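Why Does Wood Have Stripes?

Look closely at a wooden table, a door or a ruler and you will probably find lines running through it. These lines are called the grain. They were made while the tree was alive, and they can tell you a lot about how it grew.

How a tree gets wider

A tree grows in two ways. It gets taller at the tips of its branches, and it gets wider just under the bark. A very thin layer of living cells sits there, wrapped round the whole trunk. It makes new wood on the inside and new bark on the outside.

In spring the tree grows quickly. It needs lots of water for its new leaves, so the new wood is often pale and full of wide tubes. Later in the summer growth slows down. The wood made then is usually darker and harder. In winter, in cold countries, the tree stops growing and rests.

One pale band and one dark band make one year. If you cut straight across a trunk, you see the bands as rings. A tree with 30 rings at the bottom of its trunk is 30 years old.

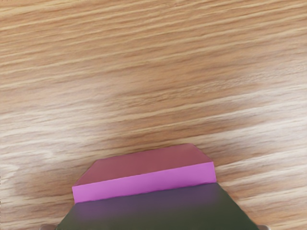 Light and dark bands in the grain of a wooden tabletop.

From rings to lines

So why does a table have stripes and not circles? It depends on how the log is sawn. Planks are cut along the length of the trunk. Imagine a rolled-up newspaper. From the end you see a spiral, but if you sliced it from end to end you would see long lines.

A plank cut through the middle of the log has straight, narrow lines. A plank cut nearer the outside has wavy lines, arches and loops.

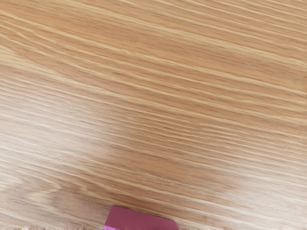
Thin pale lines and wider tan ones, seen close up.

Knots are the round dark spots you sometimes find in a plank. Each one is the place where a branch joined the trunk. As the trunk grew wider it swallowed the bottom of the branch, and the grain had to bend to get past.

Reading the rings

Wide rings mean good years, with plenty of rain and sunshine. Narrow rings can mean a drought, a cold summer or a crowd of bigger trees taking the light.
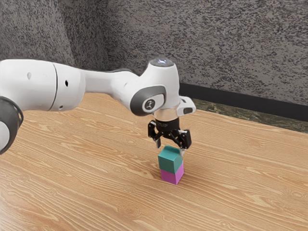 Scientists do not need to cut a tree down to see its rings. They use a hollow drill to take out a thin stick of wood, no thicker than a pencil. Torbjørn Solheim studies old pines in the forest above Hunulcombe. The oldest he has found had 379 rings. It was a young tree before there were any trains.

Is it always real?

Some furniture is made of chipped wood pressed into boards, with a printed picture of grain stuck on top. Look for a pattern that repeats. Real grain does not copy itself. 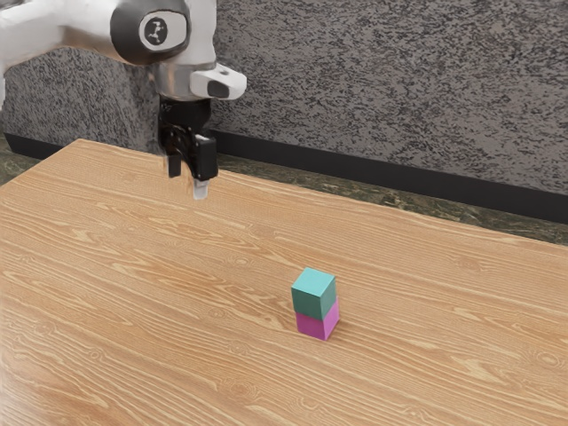
The grain on a light wooden tabletop.

Try it yourself

Put a sheet of thin paper on a piece of rough, unpainted wood. Rub the side of a wax crayon gently over it. The harder bands stand up a little and will show as darker lines.

Words to know

Bark: the tough outer skin of a tree.
Grain: the pattern of lines in wood.
Knot: the mark left by a branch.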